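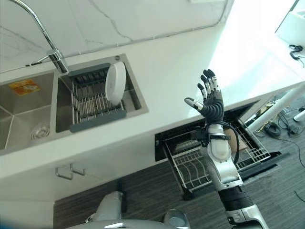
An open dishwasher and a stainless steel double-bowl sink in a kitchen

Pre-rinsing

Pre-rinsing is the practice of running water over plates, pans and cutlery before they are put into a dishwasher. It is distinct from scraping, in which leftover food is pushed into a bin with a knife or a paper towel, and from soaking, in which an item is left standing in water. The habit is widespread, often taught by one generation to the next, and supported by less evidence than its followers tend to assume. The case against it has also been overstated, mainly by firms that sell detergent.

Origins

Early household machines had weak pumps and coarse filters, and many had no means of breaking up food. Scraps were thrown back over the load or settled in the bottom of the tub. Instruction booklets of the period commonly told owners to rinse first, and with those machines the advice was probably sound. It outlived them. Some later booklets kept the wording long after the pumps and spray arms had changed, and it is hard to say whether this was caution or copying.

A popular account holds that the habit began in hotel kitchens in Nirnau, where plates were hosed down on racks before washing. Commercial kitchens do work in this way, but their machines run very short cycles and have little time to loosen anything. No record has been found linking the Nirnau hotels to what people did at home, and the story seems to appear in print only after domestic machines were already common.

Claimed benefits

Supporters say that pre-rinsing gives cleaner results, protects the filter and prevents smells. The first claim is the weakest. Most current detergents contain enzymes that act on starch and protein, and it is often said that these "need something to work on". This is a loose way of putting it. Enzymes are not used up by clean plates, nor do they turn on the glassware for want of egg yolk. A more careful version of the argument concerns machines with a turbidity sensor, which judges how cloudy the water is. If the load has been rinsed, the sensor may choose a shorter or cooler programme, and whatever the rinse missed may then stay put.

The claim about filters has more to it. Rice, seeds and label paper do collect there. Scraping removes most of the first two, however, and labels are better peeled off by hand.

Smell depends largely on how long a load stands before it is run. In a small household, where filling the machine may take several days, a rinse can be a reasonable choice. Most machines also have a rinse-and-hold programme for this purpose, though few owners seem to use it.

Water use

Figures for the water wasted by pre-rinsing vary so widely that they should be read with care. The best-known is the claim, made on boxes of Sultana dishwasher tablets, that a family could save 3000 litres a year by giving up the habit. The small print assumed a tap left running throughout and a load washed every day. People who rinse in a half-filled bowl, or who give each plate a second under the tap, use far less.

The Nekberg household survey is cited nearly as often. It covered 198 homes and found that those which pre-rinsed used almost 30 litres more per load. The households reported their own habits, and the survey did not separate water used for rinsing from water used to wash pans too large for the machine. It also took place in February, when people in cold kitchens may run the tap longer while waiting for it to warm up. The direction of the finding is plausible. The size of it is open to doubt.

Tests

Few side-by-side trials have been published in full. One, carried out at Samden, compared scraped and rinsed loads over 12 cycles and reported no visible difference in plates or glasses. Rinsed forks came out slightly better. The soils were applied fresh and left for an hour, which says little about porridge from the morning before.

Exceptions

Dried egg, burnt sugar and baked-on cheese are the cases most often listed as needing attention first. Soaking usually does more for them than rinsing. Acidic or salty food left on some metals can cause pitting, and here a prompt rinse has a purpose unconnected with how clean the item comes out.

See also: Detergent; Drainage; Hand washing of dishes; Water hardness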